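Wrist tracking for the gripper comparison, part 2

2019-10-27

The Kollar and the Tello both close on a folder edge without trouble. They differ when the folder has to come out of a pile, so I need human reference motion before tuning either one. The Vuser controller takes wrist poses at 50 Hz. Marker blocks go on both wrists, with cables run back along the forearms.

Efraín Villanueva suggested green folders on the grounds that glossy covers and stacked edges are hard on depth cameras. He was right.

Folder sorting by hand, markers on:

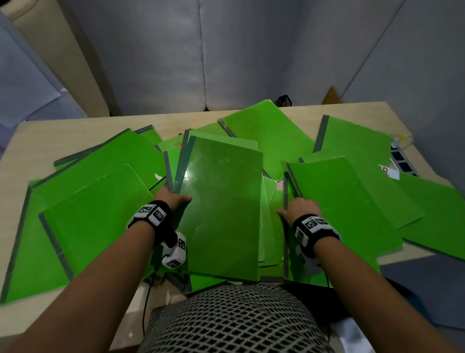
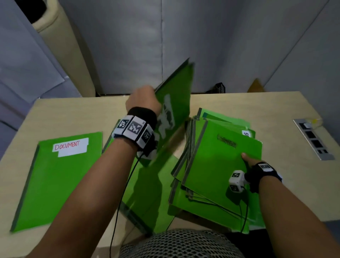 Next: gripper settings

Kollar at 45 N, Tello at 125 N, same pile. The Jistden mount needs a new plate first.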